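# In Defence of the Hired Hall

My neighbourhood has one decent hall, the Ullar, and in January you can have it for an afternoon at a price that would not buy you parking downtown. You get a kitchenette, a piano you are forbidden to touch and a laminated list of things that must be wiped. I have been to birthdays there, and one very long meeting about a hedge. I want to argue that it is the most civilized room in town, and that we are about to lose it to something called a flexible lifestyle hub.

The case against the hall is that it is ugly, and I concede it. What the critics miss is that an ugly room makes people try. Put them in a tasteful one and they stand about holding drinks. Put them in the Ullar and within the hour they are up a ladder with a mouthful of pins, colouring the place in.
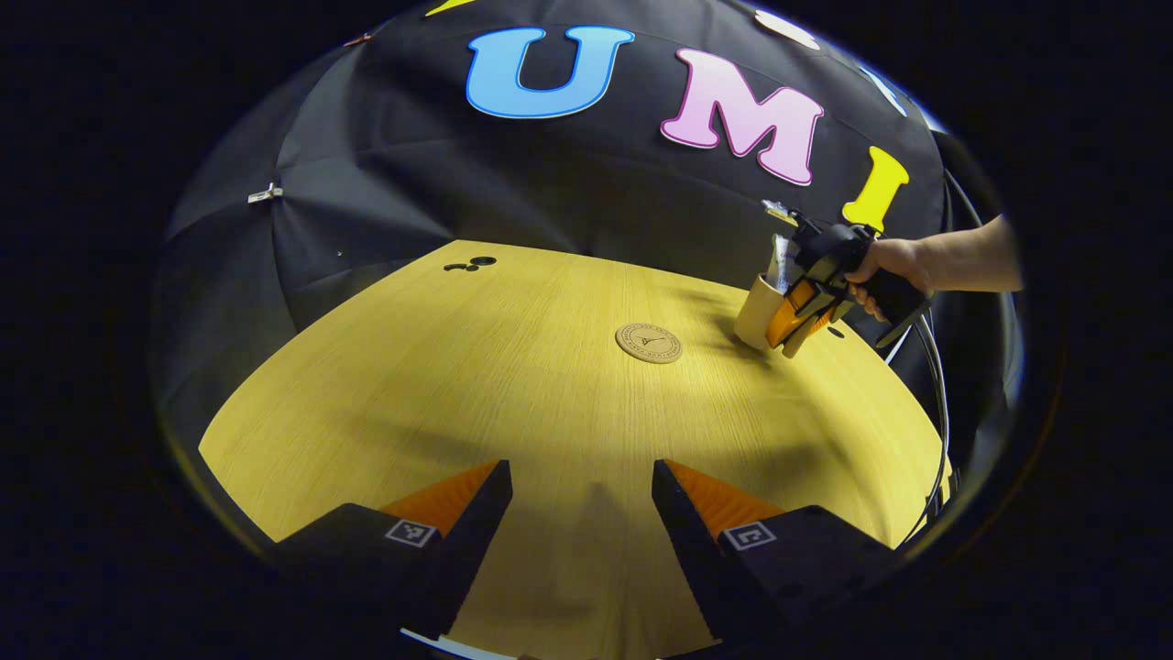
*Felt letters on black cloth, over a yellow table.*

The firm behind the hub is Woltuvari, which sent every household a brochure. I read all 14 pages. The word "activate" is used of a stairwell. The new building would have 2 bookable "moments" (I believe these are rooms), a café, and an app through which residents could express interest in a chair. At present you express interest in a chair by taking one off the stack and pinching your finger.

My real objection is to the finish. Evangelista Street got its renovated library annex a few years ago, and it is lovely, and you may not stick anything to the walls. You may not bring in soup. The floor is a pale timber that shows the passage of a single boot, and this is a country with winter in it. So the knitters left, then the tenants' group, and now it is mostly used for photographs of itself. 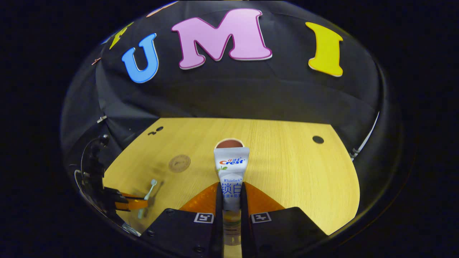

A hall has to be able to put up with us. We turn up with odd objects in grocery bags and some half-explained purpose, and the room ought to have no opinion on the matter. The Ullar has never had an opinion in its life. Its walls are the colour of old porridge, and a hundred years of tape marks have only given them a bit of texture.

I am told the roof needs work. Then fix the roof. Vilel, the next town over, patched theirs, kept the linoleum and left the dreadful curtains where they hung, and you cannot get a booking there before spring. I've tried. I had a cousin's anniversary to put somewhere, and we ended up in my garage, beside the snow tires.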